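Trarbridge (mobile interface)

214 shares 9 comments

Trarbridge is a software layer for mobile phones that lets people with limited sight or unsteady hands work a touchscreen by spoken command, by a single large button, or by a mix of the two. It was first put out by Graltlow, a small software firm based in the town of Kallelham, and it has been carried ever since on the company's own line of simple smartphones, sold under the name Amin. Later versions can be added to other makers' phones as well, though with fewer features, and it is in that form that most people now meet it.

The name is often taken for a surname or an old place on a map. It was the name of a footbridge near the firm's first office, which the staff crossed on the way to lunch, and it stuck after a long afternoon in which every better idea turned out to belong to somebody else.

Background

In the years when phones were losing their keys one by one, a good many longtime phone owners found themselves holding a smooth piece of glass that gave them no clue where to press. Screen readers were already around by then, and very good some of them were, but they asked a fair amount of their users: a set of gestures to learn, a knack for double taps at the right speed, and a good deal of patience while the voice read through one label after another. People who had lost their sight early in life often took to them quickly. People who had lost it slowly, in their seventies, and who had never much liked computers to begin with, were more likely to put the phone in a drawer and go back to the landline.

Rekha Salian, who had spent her early working life writing menus for home telephones, began sketching a different sort of arrangement in her spare evenings. Her thought was that the phone should behave a little like a patient switchboard operator. You would pick it up, it would say hello and tell you the one or two things worth knowing (a missed call, say, or a low battery), and then it would wait. It would go on waiting for as long as you liked, too, which was rather unusual, as most voice systems of the day gave up after a few seconds and made a disappointed noise.

She was joined by Dezső Jakab, a speech engineer, and the two of them put together a working version on a secondhand phone with a cracked back. Graltlow was set up to sell it. The founders kept the staff to 11 people for a long while, and much of the testing was done over coffee with neighbors and their parents.

How it works

A phone running Trarbridge has no home screen in the ordinary sense. When it wakes, the whole of the glass acts as a single button. Pressing it and holding on opens the microphone, and letting go closes it again, much as with a walkie-talkie. A short press repeats whatever was said last, which the company's own manual calls "the pardon press," and which a great many owners say they use more than anything else on the phone.

Commands are plain phrases, and the system is forgiving about their order. "Call my sister," "ring my sister, please," and "my sister, on the phone" all lead to the same place. Where the phone isn't sure, it offers 2 choices and never more, on the grounds that a longer list read aloud is hard to keep in your head. If neither is right, it asks the person to put it another way.

Speech is handled on the phone itself for calls, alarms, contacts and the reading of messages. Only searches and dictated letters are sent out over the network. This was done at first for a very practical reason, the signal in Kallelham being poor, and it was only later that the firm noticed how much people liked it as a matter of privacy.

There is also a visual side, which is easy to overlook. Anything spoken can be shown at the same time in very large letters, and the person can pick from several color pairings. Yellow on dark blue was added at the request of Sirkka Lappalainen, an early user who went on to write much of the help text, and it has been the factory setting from the second version onward.

The Amin handsets

The Amin phones are thick by modern standards, with a ridge running down each side so that the hand can tell the front from the back. The first model had a battery that could be swapped out, a real key for hanging up, and a loudspeaker a good deal bigger than a phone of that size would normally have. It was shown in November of its first year and reached stores the following spring, a little late, after a problem with the charging socket had to be sorted out.

The second model dropped the removable battery, and there were plenty of complaints about that. It did gain a charging stand the phone could simply be set down on, with no plug to fumble for, and this won most of the grumblers over in time. The third brought back a proper headphone socket. Owners tend to be loyal, and it isn't unusual to hear of a first model still in daily use, its ridges worn quite smooth.

On phones from other makers, Trarbridge comes as an app that takes over the screen once it is opened. It can hold 50 contacts in this form, against no set limit on an Amin, and it can't answer a call while another app is in front. The company has said it would like to change both of these things.

Languages

The first release understood English only. Portuguese came next, and it came largely through the work of Gleice Quintana, who recorded the voice herself in a borrowed radio booth and then, by her own account, couldn't bear to ring her mother's phone for a month afterward. Finnish and Hungarian followed, and then Kannada and Tamil. The voices were all recorded by people speaking at an easy, everyday pace, and the firm has kept to this even as computer-made voices have become smoother and a great deal cheaper to produce.

Reception

Reviewers in the general technology press were polite about the early versions and a little puzzled by them. The lack of a home screen was called brave by some and stubborn by others. Shobha Iyengar, whose column on everyday gadgets gave the first Amin its longest notice, wrote that she had handed it to an uncle of 80 without a word of instruction and that he had called her from the next room before she'd finished making the tea. She was less fond of the camera, which she found slow, and of the ringtones, which she thought were dreadful.

The sharper criticism came from experienced screen reader users, who pointed out that holding down a button to speak is no help at all in a noisy train car, or in a quiet waiting room where one would rather not announce one's business. Graltlow took this to heart, and a silent mode, worked by sliding a thumb up or down the glass to move through a short spoken list in an earpiece, was added in the update of June 2023. It has been well liked, and some owners now use it nearly all the time. The ringtones have been replaced as well, though the old set can still be found in the settings under "Classic," for those who had grown attached to them.

37 comments on related pages

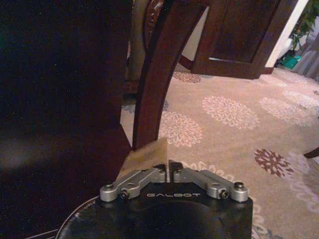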